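Handheld grippers or a second-hand arm first? Small budget, packing line

Posted in Automation on a Budget, 20/02/2018
2 answers

bratance_packing
We pack craft kits into clear bags and I've finally been told I can spend a bit of money on automating some of it (very excited!). The pot is 700 pounds to begin with and possibly more in December if I can show something useful. I've seen people using handheld grippers to record how a job is done before they buy any sort of arm, and I like the idea a lot, but my manager thinks we should put the lot towards a used arm and learn on that. Our bags are soft, see-through and floppy, if that changes anything. What would you buy first? And what have I forgotten to budget for?

Kirholm Workshop
Used arm. You'll learn more from having one on the bench than from reading about it. Check the cables and the controller come with it, ours didn't and that was 11 weeks of emails.

nel_on_the_bench
Ooh, I love this stage of a project! I'd go the other way from Kirholm, though the point about cables is a good one.

Get the handhelds first, and get a pair. Bags are a two-handed job, one side to hold the mouth open and the other to put things in, and if you only buy one you'll be forever planning around the hand you haven't got. We built ours from a Kallden kit and spent the rest on the dull stuff: longer leads, tape, a decent plain table and two spare sets of fingers. Do get the spare fingers. I put them off and regretted it within the month.

Before you spend a penny, write down every different bag you pack and borrow one of each from the shop floor. Clear vinyl is a lovely thing to start on and also a bit of a pig, as it throws light back at you and slumps when you let go.
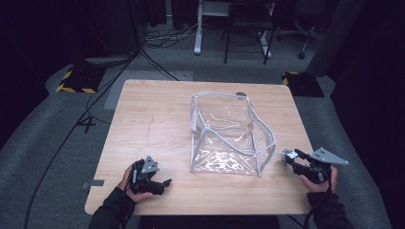
Leave yourself more floor than you think, too. I planned ours on paper with the table and two chairs and completely forgot that leads have to run somewhere, so my second order was nearly all cable covers. Mark where the table legs go with tape so you can put it back in the same spot after cleaning.

As for the arm, I'd ask for it in December with your recordings in hand. You'll know by then how wide the fingers need to open and how far the thing has to reach, and you can turn down the bargains that won't fit. We came very close to buying one that couldn't have reached over the side of our tallest bag!

If your manager wants a figure, price the arm, then the stand, the guarding and a service visit as separate lines. Happy to share my spreadsheet if you message me.

bratance_packing
Thank you both! Pair of handhelds it is, and yes please to the spreadsheet.

Viewed 2047 times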